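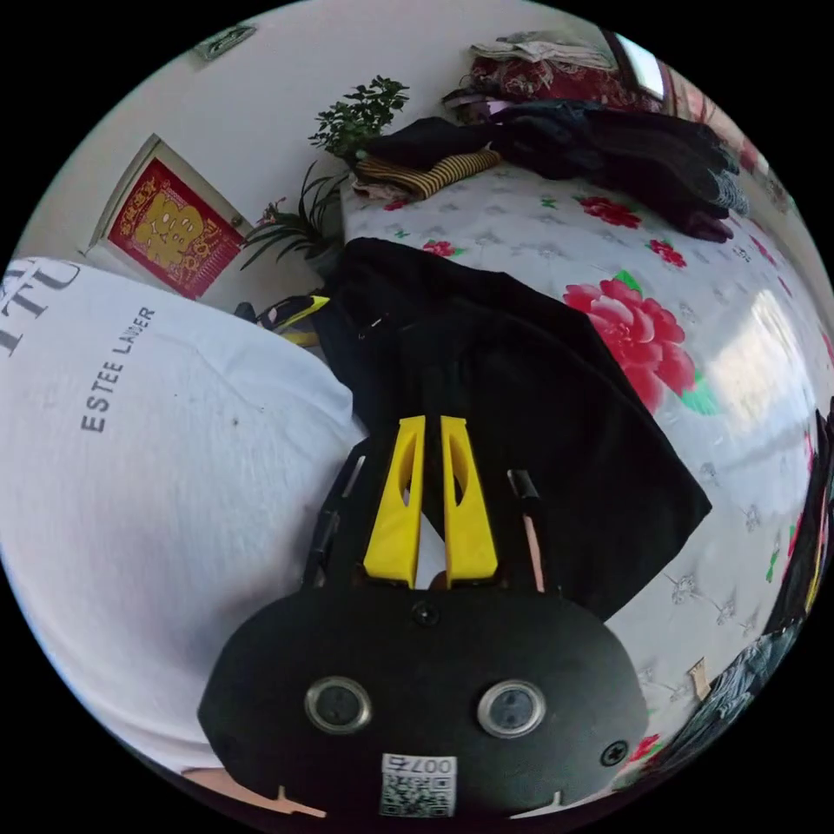 Unit 007, right hand. Yellow fingers over the black garment, narrow gap between the tips.

Fustivar paired hand gripper kit, evaluation unit
Ticket type: Jaw width reading
Opened: July 2021
Status: Waiting on vendor
Host software: Zikska

Summary
Jaw width from the right unit drops to zero while the fingers are still apart. Seen on dark clothing only. The left unit does not report the fault under the same settings. The kit is under review for a garment folding cell, so dark fabric has to work before we can order.

Steps to reproduce
1. Spread a black garment on a light surface.
2. Start Zikska with both units connected and run the stock width calibration.
3. Bring the right unit in over the fabric with the fingers nearly closed.
4. Watch the width value.

Result: zero width on 19 of 40 approaches. On a white T-shirt, no zero readings.

Check 1: Calibration
Recalibrated the right unit 3 times. No change. Values at full open match the left unit.

Check 2: Unit assignment
Confirmed that the sticker on the faceplate (007右) matches the right channel in Zikska. Swapped the two cables and reassigned the channels. The fault stays with the right unit.

Check 3: Fabric between the fingers
Ran the left unit over the same garment. In the view below, a dark fold reaches into the gap between the tips, with a lighter strip of the surface still showing lower down between the fingers. Width stays valid in this position.

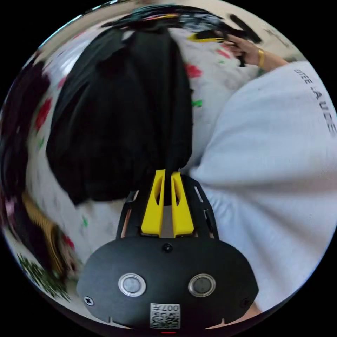 Check 4: Exposure
Locked exposure on both units one step above default. Zero readings on the right unit became less frequent but did not stop. Auto exposure restored afterward.

Check 5: Finger swap
Not done. The manual says the fingers are matched to the unit and that removing the faceplate screws ends the evaluation terms. Need written approval from Fustivar first.

Requested from vendor
- Threshold used by the width detector, and whether it can be set per unit
- Approval for the finger swap, or a replacement right unit
- Release date for the detector update listed for December

Workaround
Discard any segment where width reads zero for more than 3 samples in a row. Raw video is kept.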